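Re: [shopfloor] small parts sorting, what happens to the bench people

On November 17, 2023 Babatunde Adeleke wrote:
> Vistelero wants the kitting bench automated by March. Has anyone been
> through this? I have 12 people on small parts and they are asking me
> what they'll be doing after. I don't have an answer.

Babatunde, quick one between meetings. We're partway in at Pronitz. Hours at the bench went down, hours spent on teaching the grippers went up. Same people so far, diffrent job. Nuts into drawers, over and over, grippers on both hands.

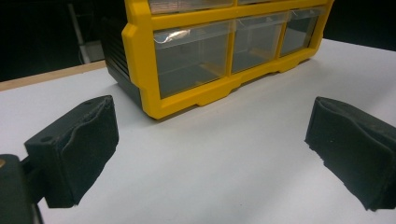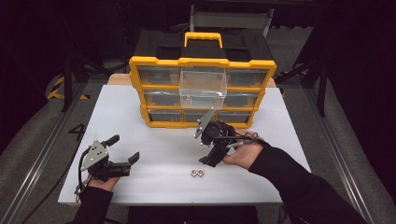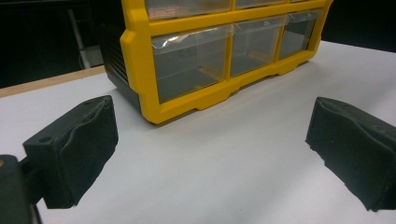 Same yellow and black organizer in all three.

Olumide Dauda wrote back to me off list and said I could pass it on: the pay grade is the part to settle first. At Zorov the teaching work got booked as bench work, and 2 people left over it. Get the new title in writing before anything goes live.

I'd agree with that. Also wrists get tired, so plan shorter turns then you do now. Ours are 17 minutes and then swap. More tonight if I get to it, have to run.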